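4. Setting the table for breakfast service

This section is for the person who prepares the table before the guests come down. Please read it fully the first time. Later the numbered steps will be enough. Sections 2 and 3 (kitchen and cold shelf) must be finished before you begin.

4.1 What you need

From the Dorkari cupboard take the serving tray, the cups with their saucers, and the white dishes with the dark rim. The cupboard has two doors and the left one must be closed first, otherwise the right one does not lock. Cloths are in the drawer under it. Use the cotton ones for ceramic and the thick grey ones only for the floor.

4.2 Cleaning the surface

1. Wipe the table top from the far side towards you, with a damp cloth and no soap.
2. Dry it with a second cloth. A white table shows every water mark when the morning light comes in.
3. Look along the table from the low side, with your head near to the edge. Crumbs which you do not see from above, you will see in this way.

Note: Do not use the Kuma spray on the table. It is for windows and leaves a film where the saucers begin to slide.

4.3 Placing the tray and the ceramic

1. Put the tray down first, flat, and only then the other pieces. Lower it with both hands and do not push it over the table.
2. Put each cup on its saucer before you carry it. A saucer carried alone is easily forgotten in the kitchen.
3. Leave a space between the tray and the dishes, so that a guest can lift the tray without touching anything.
4. Turn each bowl in the light before it goes on the table. Old fat on the glaze looks dull. Check also the dark rim with your finger for small chips.
5. A chipped piece goes into the Mamani box, not back to the cupboard.

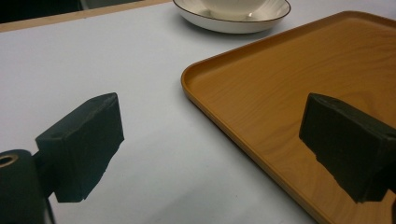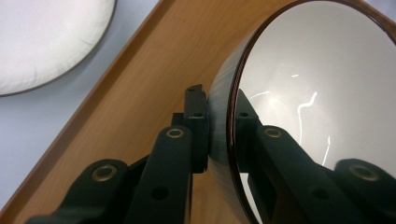
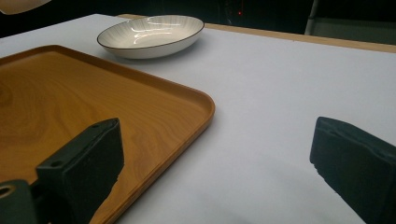

White ceramic in all three; the tray is in all three.

Giuliana Lozano wrote to us after the May edition that she disagrees with step 1 of 4.3. In her house the dishes go down first and the tray comes last, when the bread is already on it, because a tray which waits empty on the table is soon full of keys and letters. She also asks that we say more clearly how wide the space should be, as her new colleagues each understood it differently.

We kept the order, but her second point is correct. The space should be wide enough for a flat hand. If your table is small, put the bread dish on the tray and leave the space only at the side where the guests stand.

Caution: Do not lift the tray with full cups on it. The rim is low and will not stop a cup which slides. Carry the cups by hand, 2 at one time, and come back for the others.

4.4 Number of places

For a normal morning set 4 places. Each place gets one cup, one saucer and one small spoon. The sugar stands in the middle - never on the tray, as it spills and is difficult to remove from the corners.

If there are more guests, set the side table in the same manner. Do not put the places closer together.

4.5 After breakfast

1. Remove the cups first, then the dishes, then the tray.
2. Wash the tray by hand with lukewarm water. Do not leave it in the sink and do not put it in the Proketti dishwasher, also not on the short programme.
3. Dry the tray immediately and stand it on its long side, with the inside turned to the wall.
4. Dishes and cups may go in the dishwasher. Wait until they are cool before you stack them, and put a paper napkin between every two dishes.

Note: Tea marks in the cups can be removed with baking powder and a wet cloth. Please do not use the rough side of the sponge - the glaze loses its shine and cannot be repaired.

Questions about missing pieces go to Rigoberto Llanos. Write on the list inside the cupboard door what is missing and from which shelf.

Section last changed: June 22, 2025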